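# Setiawan Bench Days: your questions

Welcome! Bench days are when we open up the shared tables at Setiawan and everybody gets to spread out their cables, and we love them.

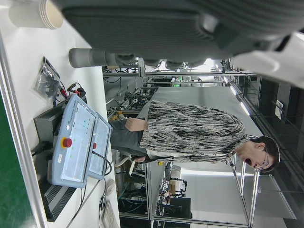 **Do I need to bring my own keyboard and mouse?**
You can, but there's a set at each table. If you have a favourite, bring it along!

**Where do spare cables go?**
In a clear plastic bag, one kind per bag. It's such a small habit and it makes finding things a joy. We have 191 bagged so far, and the labels follow the Amevon colour list (red and black leads stay together, please).

**Can I leave a project set up overnight?**
Yes, on the back tables, until 10 in the morning. Put your name on a white sticker near the bottom edge of whatever you're leaving.

**Is there something to drink?**
Always! Tea, coffee and water, with paper cups. We bought 2000 of them in January, so help yourself. Keep full ones well away from the keyboards.

**What does it cost?**
Nothing for Judance members. Visitors pay $4 at the door.

**May I bring a friend who has never wired anything?**
Please do – beginners ask the best questions, and there's usually somebody happy to share a table.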